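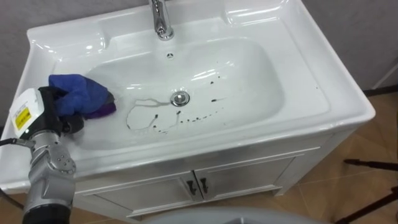 Nation's bathroom sinks "fine from the doorway", says cleaning cloth firm

Larnano launches the Flernus cloth and asks households to take two steps closer

FLORKBY, November. Larnano, the Florkby maker of household cloths, mops and one ill-fated range of scented dusters, today launches Flernus, a washable cloth for the bathroom sink. It goes on sale with a short guide to wiping a basin properly, a subject on which the company has been holding opinions for years and has now decided to share them.

The launch follows a survey in which Larnano asked 490 of its own customers how they clean the sink at home. Of those, 287 said they rinse it with the tap and leave it at that. A further 48 said the sink "more or less cleans itself", what with all the soap going down it. Larnano has written to thank them and enclosed a cloth.

"White sinks are very honest furniture," said Fionnuala Fitzgerald, head of product at Larnano. "Drip something dark into one and you get a lovely clear record of it, with all the little splashes round the plughole. Then people run the tap, the tap reaches the middle, and the rest stays where it was until visitors come. I say this as someone whose own mother inspects the overflow."

The Flernus guide fits on the cardboard sleeve, and it begins with a plea to move the toothbrushes. After that, it suggests dabbing up whatever is dark and runny before doing any wiping at all. Going straight in with a big circular sweep gives you a larger, paler version of the same mess, and a cloth you can't then use on the rim.

Dabbing done, damp the cloth, wring it out well and start at the top of the bowl. Work down the sides to the plughole, folding to a clean face as you go. The front slope gets missed more than anywhere else, being the part you lean over. Larnano's testers missed it too, and they had been told.

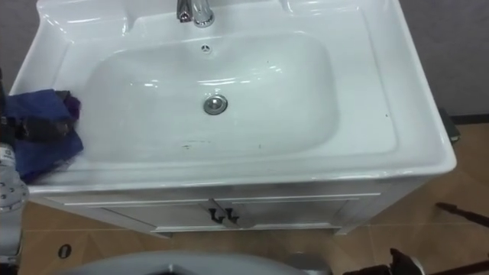 A blue cloth on the rim of a white basin, with a few faint smudges on the slope below the plug.

The guide then turns to the flat ledge, which most people think of as a shelf. Wipe the back of it, either side of the tap, where water sits and soap goes to retire. Give the front edge a pass while you are there. Specks on a white ledge are easy to take for part of the design.

Chrome comes last. A ring of grime round the plug will make a clean basin look neglected, so press the cloth into the join and go round it slowly with a fingertip behind the fabric. Dry the tap with a second cloth. The company accepts that it would say that, as it sells them in packs of 2.
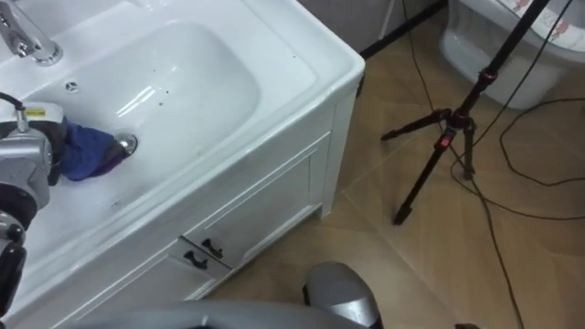

Photo: Larnano press office

Flernus was developed under the working name Quinlan, after the street where the firm has its workshop, and went through a good many versions. An early one was so absorbent that it was hard to persuade it to let go of anything, including the sink. Another was white and showed every mark, to the delight of the product team and the distress of everybody who tried it at home. Both have been kept in a drawer at the workshop, where they are used on the kettle.

"We did talk about making a spray to go with it," said Fitzgerald. "Then we tried plain warm water and a bit of washing-up liquid and it was a short meeting. Most of a basin is smooth and curved and perfectly willing to be clean. It wants ten minutes of somebody's attention, and it has been getting four seconds."

The cloth can be washed with towels. It should not be washed with fabric softener, which leaves it slippery and pleased with itself and no good for wiping. Hang it over the side of the bath to dry and try to stop other members of the household using it on their shoes.

Flernus is available from the Larnano shop in Florkby and from hardware shops that already carry the company's mops. Shops wishing to stock it can ask for the trade sheet, and there is a counter display for those with a counter.

ENDS

Notes to editors

Larnano makes cloths, mops and dusters for the home. The scented dusters have been discontinued.

Survey answers were collected from 490 Larnano customers by reply card. Several cards came back with toothpaste on them and were counted in full.

Sample cloths and further pictures of sinks are available from the Larnano press office, Quinlan Street, Florkby. Fionnuala Fitzgerald is available for interview in the mornings and will talk about grout if asked.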